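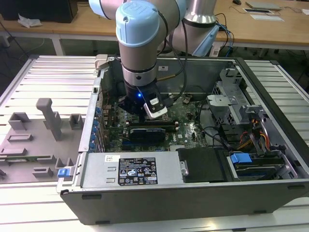

Desktop tower on its side with the motherboard showing.

From: Wing-yan Yang
To: Trasmont campaign list
Date: July 15, 2024
Subject: Re: Supply rules and the Westel crossing

Chun-yin Tsang wrote:

> Hi all,
>
> I've been reading through the campaign packet again before I send in my
> list and I have a few questions. Sorry if some of these were covered in
> the thread from December, I joined after that.
>
> 1. Supply. The packet says a force is out of supply when it can't trace
> a line to its home depot. Does the line get blocked by an enemy force
> that is standing next to it, or only by one that is on it? Yuk-lan and
> I played a trial turn both ways and the game changes a lot. If adjacent
> forces block, then one scout company sitting at the Westel crossing
> shuts down the whole southern half of the map.
>
> 2. Transports. I want to run a mechanized Prinorier list. My draft comes
> to 1,933 points with every infantry squad mounted. Do the carriers
> count toward the fast slots? The army book lists them as dedicated
> transports but the campaign packet has them in the vehicle pool.
>
> 3. Reserves. If I leave points unspent, can I bring them in later as
> replacements, or are they gone?
>
> 4. Is anyone else taking artillery? I don't want to bring three
> batteries if everybody else is playing infantry on foot.
>
> Chun-yin

Chun-yin,

I'll take these in order. Lai-ching wrote the supply section, so she can correct me if I get her intent wrong, but this is how we have been playing it.

1. Only a force that is on the line blocks it. Adjacent forces do nothing to supply. The first draft had adjacent blocking and we dropped it for the reason you found. In the last campaign Cuiping put a recon platoon in the Westel hex on turn two, and my tank regiment spent four turns firing at half effect because of six jeeps. It was legal and it was a good move, but it meant I sat out most of the middle of the campaign.

The wording in the packet is left over from that draft. Where it says "passes by an enemy force," read it as "passes through a hex containing an enemy force." A broken force doesn't block at all until it rallies. You also choose the line, so if there is a second road open you can use it even if it's longer, up to the limit of 8 hexes from the depot. Past that you need a forward depot, and those cost 10 points each from your campaign pool and can be captured.

One thing that is missing from the packet: rivers. A supply line crosses a river only at a bridge or a ford. Engineers can put up a bridge if they spend a full campaign turn in the hex without fighting. If they get attacked during that turn the bridge isn't built and they start over. This is why the Westel crossing still matters even without the adjacent rule. Expect a fight there.

2. Carriers bought for a squad stay with the squad and don't take a slot. Carriers bought on their own come out of the vehicle pool and do take a slot. So in your list, if every carrier has a squad assigned to it, you're fine. Write the squad next to the carrier on the roster so your opponent can see which goes with which. If the squad dies and the carrier survives, it goes into the pool for the next campaign turn and you can assign it to a new squad for free.

I did look at your draft and I think it's legal. The only entry I'd question is the second command vehicle. The Prinorier book allows one per headquarters and you have one headquarters. You could swap it for an observer team and still be under the limit. With three batteries you'll want the observer anyway.

3. Unspent points are kept, but at half value, rounded down. So if you finish at 1,933 out of 2,000, you carry 33 points into your replacement pool. It isn't much – maybe a rifle squad later on. Most of us spend as close to the limit as we can and then rely on the regular replacements, which arrive every other turn if your home depot is in supply.

4. Yuk-lan is bringing two batteries of medium guns with her Miyazaki force. Lai-ching said she was thinking about rockets but I haven't seen a list from her. I'm on foot this time except for one assault gun company. Cuiping won't tell anybody what she has, same as always.

I wouldn't worry about three batteries being too much. Artillery in this ruleset is strong against troops who stay put and poor against anyone who moves, and off-table fire takes a full turn to arrive. The other cost is ammunition. Each battery uses a supply point every time it fires for effect, and if your line gets cut you have whatever is in the trucks. I ran four batteries a few years ago and had two of them sitting silent by the third battle.

Some general points for everyone, as there are 9 of us signed up now and a few have not played on this map before.

Rosters: please use the plain text form at the end of the packet. Spreadsheets get mangled by the list software. I need your faction, the full list with points, and your starting depot. If two people pick the same depot I'll roll for it and the other person gets second choice.

Hidden movement: orders go to me directly and not to the list. Last time two people replied to all and gave away their flank marches. If it happens again the orders stand.

Battles: when two forces end up in the same hex, the players set up a game and send me the result before the next orders are due. If you can't arrange a game, I'll resolve it with the quick table in section five. The quick table favors the defender, so if you're attacking, it's worth making the effort to play it out.

Terrain: use the hex type to set up the table. Woods hexes get at least a third of the table covered. The town hexes need a built-up area in the center, and felt rectangles with a few blocks on them are fine. Cardboard rivers are also fine. Agree before deployment which hills block line of sight and which don't, and whether the woods edge counts as in or out. Most of the arguments I had to settle last time were about woods edges.

Basing: nobody has to rebase anything. If your infantry is based singly, put them on a strip of card the same width as your opponent's stands.

One open question that I'd like opinions on. The packet lets a force that wins a battle advance one hex right away. Yuk-lan thinks it should be able to do this only if it took under a quarter casualties. I tried it her way on paper with the results from last time and it would have changed two advances, both in the Trasmont hills. I don't mind either rule. The present one makes for a faster campaign, and hers makes it harder to run over someone who has lost one bad game. If I don't hear objections I'll go with hers and put it in the corrected packet along with the supply wording and the part on rivers.

Chun-yin, go ahead and send the roster when you've sorted out the command vehicle. If you want a practice game before we start, I have the table set up with the Westel map sheet and could use the practice with the bridge rules myself.

Wing-yan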